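Forum > Automation > Purchasing and Budgets > Hand-held grippers

Sizing a first order of hand-held grippers and spare pads

Posted by Brukdale_ops in December

We are planning a small collection program: people in ordinary homes pick up and sort household goods with hand-held two-jaw grippers, and the recordings go toward training a pick policy. I have a ceiling of 4,000 dollars for the first hardware order. The quote from Zilau puts a complete hand unit at 300 dollars, jaws, linkage and one set of ribbed pads included. The camera is a separate line on the quote.

Most of the work will be done on living room tables with packaged snacks, small boxes and bags. Surfaces vary. Some tables are bare, some have a cloth on them.
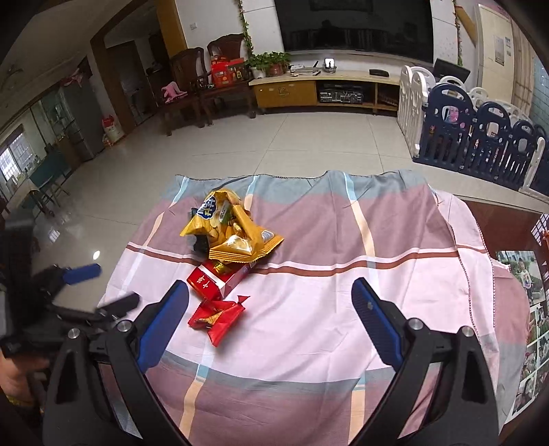 Typical table job: soft bag, red box, small wrapped packet, on plaid cloth.

Three things I need to settle before the order goes in:

Do we buy single units or pairs? Is one pad type enough for both crinkly film bags and rigid cartons? And how much should be held back for spares? The unit price is fixed for this quarter. The pad price is negotiable.

Savchuk_bench

Buy pairs. A single hand is fine for moving a box from one spot to another, but a soft bag on fabric tends to drag the fabric along with it, and the operator will want a second hand to hold the cloth or the far end of the bag. If you start with singles you will reorder within the first month and pay shipping twice.

On your numbers: five pairs is 3,000 dollars, which leaves 1,000. Do not spend that on a sixth pair. Put 200 dollars into pads and the rest into cameras, mounts and cables, and get the camera price in writing before you commit. If the cameras come in high, drop to four pairs. That frees 600 dollars.

Pads: one ribbed type will cover most of what you list. Ribs hold crimped film edges well. They are less good on flat glossy cartons, where the contact area is small, so ask Zilau for a smooth sample in the same mounting pattern. Check the following on the sample before ordering in quantity:

- maximum opening against the width of your largest box, measured at the pad tips
- play at the linkage pins after a few hundred cycles
- whether pads can be changed without removing the jaw
- replacement pins sold separately, or only as part of a jaw

The last one matters for the budget. We had a vendor who sold pins only with a complete jaw, and it doubled our maintenance line.

fudik_fan

just get the cheapest ones and replace them when they break, thats what we did. Pads are pads. Fudik has a bundle with 16 in it, it lasted us long enough

Savchuk_bench

The bundle is reasonable value if the hole spacing matches. It did not match our jaws - we had to drill them. Also, mixing pad compounds partway through a program changes the grip behavior in your recordings, so if you go that way, use the same pads on every hand from the start and log the change dates.

One more item for the plan: add a line for the objects themselves. Film bags get soft and lose their shape after repeated handling, and the cartons crush at the corners. It is a small recurring cost, but it never seems to be in the first budget.

Related items
Camera mounts for hand units: fixed or adjustable
Pad wear log template
Lease or buy for short collection programs
Shipping batteries with hand tools

Contact | Copyright Community Help Pages | Back to top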